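Padlock and locker check, with my comments
Draslow Community Workshop > Building notes > Safety checks
Last updated August 2018 by Zofia Wysocka

I've done the lock round twice a year since we moved into the Draslow building, and until now the whole thing has lived on the back of an envelope. A few of you asked for a proper list so you can do it when I'm away, so I've typed it up and left my grumbles in. Tick, cross or N/A in your own copy, please, and write something next to every cross. A cross with no comment means I have to walk all the way back to the shed and guess.

It covers the padlocks on the lockers, the tool cage, the bike shed, the side gate and the gas bottle store. It doesn't cover the front door (that's the landlord's) or the alarm.

Before you start

[x] Key board unlocked and the spare key list in your hand
Comment: The list is inside the cupboard door now. The old one taped to the wall was wrong, so I took it down.

[x] Torch, rag, dry graphite, small wire brush
Comment: Graphite, please, and leave the cooking oil in the kitchen. Somebody used it on the side gate in May and the keyway was full of brown gunk by the time I got to it.

[x] Tell whoever is in the building that you'll be opening things
Comment: I forgot this one year and gave a poor chap at the lathe a terrible fright.

1. Members' lockers

[x] Every locker in use has a lock on it and a name card in the slot
Comment: All good apart from 35, which has a lock and no card. I've put a note through the vent. If I hear nothing by the next round the lock comes off and the contents go in a labelled box in the office, same as last time.

[x] Hasps straight and screws tight
Comment: Number 2 had a hasp so loose I could wiggle it with my little finger. Tightened. It'll need longer screws in the end, the holes have worn.

[x] No sharp edges where hands go
Comment: One burr along the bottom of a door in the back row. Filed it off, took a minute, and I do wonder how many of us have been catching our knuckles on it without saying a word!

[ ] Doors close without being shoved
Comment: Cross. The tall one by the window sticks badly. I think the whole bank is leaning a bit, the floor is dreadful in that corner. Needs a packer under the left foot and a second person to lift.

2. Tool cage

[x] Gate shuts flush and the bolt slides all the way home
Comment: Lovely. Whoever rehung it did a smashing job.

[x] Can be opened from the inside
Comment: Test this one properly, with yourself inside and a friend outside. Never by yourself! The padlock must hang on the open staple whenever anyone is in the cage, so it can't be snapped shut behind them.

[x] Nothing stored against the gate
Comment: Moved two bags of sawdust. They'd crept back since last time.

[ ] Key returned to the board at the end of each session
Comment: Cross, I'm afraid. It was in a coat pocket. Not naming names, you know who you are and you've already said sorry with biscuits.

3. Bike shed and side gate

[x] Chain free of rust and stretched links
Comment: A bit orange near the post but it brushes off. I'd like the covered Fevell chain when we next have money, mostly so it stops scraping people's paintwork.

[x] Lock hangs with the keyhole facing down
Comment: Turned the side gate one over. Rain gets straight in otherwise and then it freezes in winter and we're all stood there breathing on it like idiots.

[x] Path clear and the light working
Comment: Brambles are coming over from the Ploltby side again. Passable for now, bring gloves.

4. Gas bottle store

[x] Locked when you arrived
Comment: Yes, hooray.

[x] Warning sign readable from the path
Comment: Wiped it. Needs replacing before it fades any further.

[x] Vents clear top and bottom
Comment: Leaves in the bottom one. I scooped them out by hand, but a stick would have been wiser, there was a very large spider.

[x] Second key held off site
Comment: It's with the Magaña shop across the road, in their till drawer. They're happy to carry on with that.

5. The locks themselves

I do this bit at a table, one lock at a time, because you can't look at a padlock properly while it's dangling at knee height in the dark.

[x] Body: no cracks, dents or signs of prising, maker's name noted on the sheet
Comment: Write down what's printed on the front. The black one has KAIJING across it under a sort of eye logo, so that's what goes in the column. "Black padlock" helps no one when we're trying to match up keys.

[x] Shackle: lift it, swing it right out to the side, look at the free end and the notch
Comment: The notch is the part that matters. If the edges look rounded or chewed, put the lock aside and tell me. Have a look down the little round hole in the top of the body as well while the shackle is out of the way, that's where all the fluff and grit ends up.

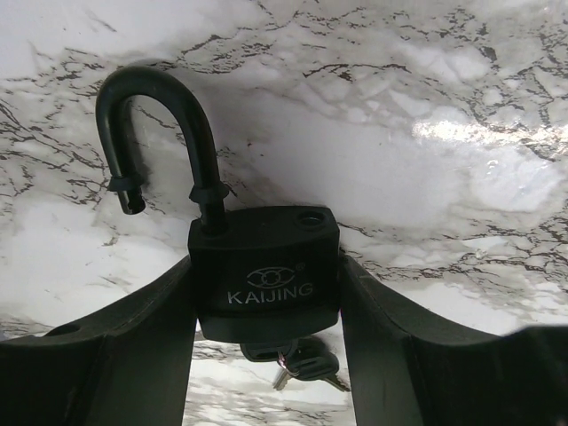

[x] Key: goes in and turns without force
Comment: If you have to wiggle it, graphite first, then try again. If you still have to wiggle it, the key might be worn, so try the spare before you blame the lock.

[x] Closing: push the shackle home, then give it a good hard tug
Comment: Three tugs for me, I'm suspicious by nature. Key in your other hand before you close anything, please. I've locked one shut with its only key on the wrong side of a door and I don't recommend the afternoon that followed.

6. Combination locks

[x] Code changed since the last round
Comment: Done. It's in the sealed envelope in the office. Please don't write it on the wall in pencil, however faintly.

[x] Dials scrambled after closing
Comment: Half of you move only the last wheel. I can tell, and so can anybody else who fancies a go.

Still to do

Packer under the tall locker, needs two people.
Longer screws for locker 2.
Card or a phone call from the owner of 35.
New sign for the gas store.
Price for the covered chain.

If you can take one of these on, put your initials beside it on the sheet in the office. I'm usually in there after tea, and the bolt cutters stay with me, so come and ask if you've lost a key.

Zofia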